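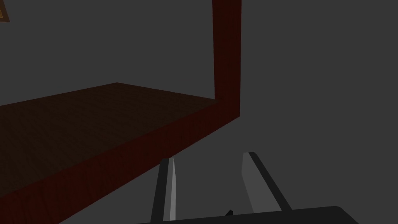

Will there be pony rides at the Butuseo farm open day this August?
Only for children who have booked, and only if the ponies are up to it.

Butuseo Farm Park will open its paddocks to families for 14 days in August, with short led rides, grooming sessions and a picnic field. Lakon Riding School is bringing seven ponies and its own leaders.

We have read plenty of leaflets promising a magical day out with a pony, and we doubt most of them. A child who waits two hours in the sun for one lap of a paddock has mostly learned to queue. So rides are limited to 20 a day, each with a set time, and there will be no turning up on the morning and hoping.

We were offered face painting, a bouncy castle and a "unicorn experience" with glitter. We said no to the glitter. Ponies have to be washed afterwards, and we are not convinced they enjoy it.

Two of the ponies, Irach and Kahraman, are new to public days. Lakon says they are steady. We will believe it when we have seen them next to a pushchair, and until then they will be in the grooming pen only — please don't book hoping to ride either of them.

Hats are provided. Children need long trousers and shoes with a small heel. Bring your own picnic, but keep it out of the paddocks. Gates open at 10am and the last ride is at 3pm. Rides must be paid for when booking, at the farm office.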